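What Happens to a Village Shop When the Big One Opens

The bell over the door at Didari has a crack in it and rings flat. It has done so since before the present owners took the lease, and they have been asked more than once to replace it. They have no plans to. Regular customers say they can hear it from the bus shelter across the road, and that it tells them the shop is open when the lights are hard to see in the sun.

Hetness has 374 households, one pub, a primary school with two classrooms and, until four years ago, two places to buy food. One was Didari, on the corner by the green. The other was the petrol station on the main road, which sold bread, milk and crisps and closed when its tanks failed an inspection. For a while Didari had the village to itself. Then, in June last year, Zitar opened on the edge of the next town, 22 minutes away by bus, with a car park, a bakery counter and opening hours that run to ten at night.

People in Hetness expected the corner shop to be gone by Christmas. It is still trading. I spent most of a month going in and out of it, and of several other small shops in the district, to find out how a shop of that size stays open and what it has had to give up. 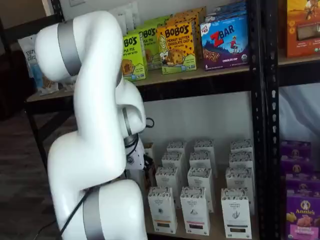 Photo: supplied

The first thing to go was choice. A small grocer makes very little on most of what it sells, and every packet that sits unsold is money that cannot be spent on something else. Before Zitar opened, Didari kept several kinds of flour, a wide range of tinned fish and a shelf of baking goods that sold mainly in December. Now there is plain flour and self-raising flour. The baking goods come in at the end of November and are marked down in the first week of January.

The owners describe this as the hardest part. Customers who come in for one thing and don't find it will drive to town, and once they are in town they buy the rest of the week's food there as well. So the shop has had to work out which things people will not forgive it for running out of. Milk, bread, eggs, butter, tea bags, cat food, washing-up liquid and batteries are on that list. So are birthday cards, which surprised me. A card forgotten until the morning of the party is a common reason for a visit, and the margin on it is far better than on a tin of beans.

Bread was the second change. Didari used to take sliced loaves from a wholesaler and a few rolls from a bakery in town. The bakery stopped delivering to villages when fuel prices went up. The shop now takes its bread from Jaidee, a small bakery run from a converted dairy two miles up the valley, which also supplies the pub and the school. The loaves arrive before seven and have usually sold by lunch. They cost more than the supermarket's, and there were complaints in the first weeks. The complaints stopped when people got used to ordering ahead. There is a notebook by the till for this, and the pencil is tied to it with string.

Ordering ahead has helped with more than bread. A shop that knows on Thursday what it will sell on Saturday throws away much less. Fruit and vegetables are the biggest worry, above all in hot weather, when lettuce bought in the morning can look tired by the afternoon. Didari keeps a small amount out and the rest in the back, and fills the baskets as they empty. It looks sparse to anyone used to a supermarket display. Two people told me they thought at first that the shop was closing down.

Breakfast cereal is another awkward one. The boxes are large and light, they take up a great deal of shelf for the money they bring in, and families are loyal to the kind they grew up with. Most of the shopkeepers I met had cut back to a handful. One had moved cereal to the highest shelf, out of reach of half her customers, on the grounds that people who want it will ask. She has kept it there, although it means getting the steps out several times a day.

Opening hours come up in every conversation about village shops. Customers want the door open early for people driving to work and late for people driving home. The owners are two people with one part-time assistant, and there is a limit to how long anybody can stand behind a till. Didari opens at half past six, shuts for an hour and a half after lunch, and opens again until six. The afternoon break is when the accounts are done, the deliveries put away and the floor mopped. It is also unpopular with parents, who pass the shop on the way to collect their children and find it shut. The owners tried staying open through the break for one term. Takings hardly moved and both of them were worn out by half term.

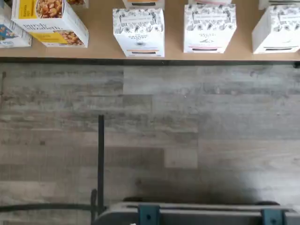 Then there is the post. The post office counter in Hetness closed long ago, but the shop takes in parcels, for which it is paid a small sum on each one. The money matters less than the footfall. Someone who comes in for a parcel will often leave with a pint of milk or a bar of chocolate, and some of those people had not been inside the shop for years. The difficulty is where to put everything. In the weeks before Christmas the parcels fill the stockroom and go up the stairs, and the owners have to turn sideways to get to their own kitchen.

Rent is the part that no amount of careful buying can change. The building belongs to a family estate that has, so far, kept the rent where it was at the last review. The next review is due in the spring. In two other villages I visited, the shop had closed after a rise, and in both cases the building was turned into a house within the year. Once that has happened it does not turn back. Planning rules in the district ask an owner to show that a shop has been offered for let before its use can be changed, but the period is short and the asking rent is up to the owner.

Electricity is the other large bill. Chillers and freezers run day and night, and older ones use far more than they need to. Didari had an open-fronted chiller that had come with the lease. It was replaced last winter with one that has doors, paid for partly by a council grant and partly by a loan. The bill dropped from the first month. The shop is also noticeably quieter, and some of the older customers have said they can now hear what is being said to them at the till.

I asked at every shop whether a supermarket nearby was the main threat, and the answers were mixed. Several owners were more worried about home delivery. A supermarket 22 minutes away by bus is still a trip, and plenty of people would sooner not make it in bad weather. A van that comes to the door is another matter. In Hetness the vans are most often seen on the new estate, where the houses have drives and both adults tend to work in town. The older cottages round the green have nowhere to park, and the lane is narrow enough that drivers dislike it.

Zitar, for its part, has done some things that village shops cannot. Its own-brand goods are cheap, and for a family watching every pound the difference on a full weekly shop is large. I met people who felt guilty about it. One woman does her main shop there once a fortnight and makes a point of buying eggs, stamps and the Saturday paper at Didari. She reckoned many of her neighbours did the same, and the notebook by the till suggests she is right. The same surnames appear week after week, against one loaf or half a dozen eggs.

Whether that is enough depends on the month. The owners showed me a chart they keep on the back of the stockroom door. Summer is good, with walkers and campers coming through for drinks and sandwiches. January and February are poor. The year as a whole pays the bills and two modest wages, with a little put by for repairs. The awning needs doing next. It has been patched in three places and lets the rain through onto the vegetable baskets, so on wet days they come inside and the doorway is left clear.

The rent review letter is expected in March.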